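Packing cord

Packing cord is thin, light string used for tying, hanging and bracing. It sits between sewing thread and true rope, and it is one of the most useful things a household can own! People have twisted plant fibers into cord since long before they wove cloth, and the basic method has hardly changed: fibers are spun into yarns, and the yarns are twisted back on each other so that each turn holds the next in place.

Materials

Older cords were made of hemp, flax, jute or cotton. Natural fibers grip well and take a knot beautifully, but they rot if stored damp. Nylon and polyester took over much of the market in the twentieth century. Nylon stretches, a fine quality in a tow line and a nuisance in a clothesline. Polyester stretches far less and stands up better to sunlight.

Making

The town of Akville had a long covered ropewalk, 262 yards from end to end, where workers walked backward as they paid out the yarn. The Wulteck mill in nearby Nurnemside later did the same job on upright machines, and at its busiest it employed 85 people. Its four-strand cord was popular with bookbinders and kite makers (kite makers especially, who loved how evenly it ran off the reel).

Bracing and hanging

A cord pulled tight works only in tension, so a single line steadies a frame in one direction. Two lines crossed corner to corner steady it in both, and this wonderfully simple idea turns up in tents, shelving, bed frames and early airplane wings.
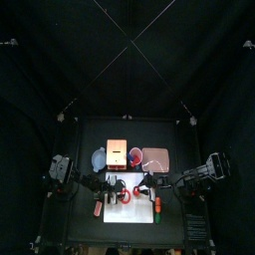
Two taut cords crossing over dark fabric.

Knots

The taut-line hitch can be slid to tighten a line and then holds under load. The trucker's hitch gives extra pull. In her handbook "Five Turns," Mackenzie Chan argues that beginners should learn the bowline first, while Dwight MacDonald, who taught knot classes in Vallejo, always started with the clove hitch.

See also: Twine, Ropewalk, Whipping (knots)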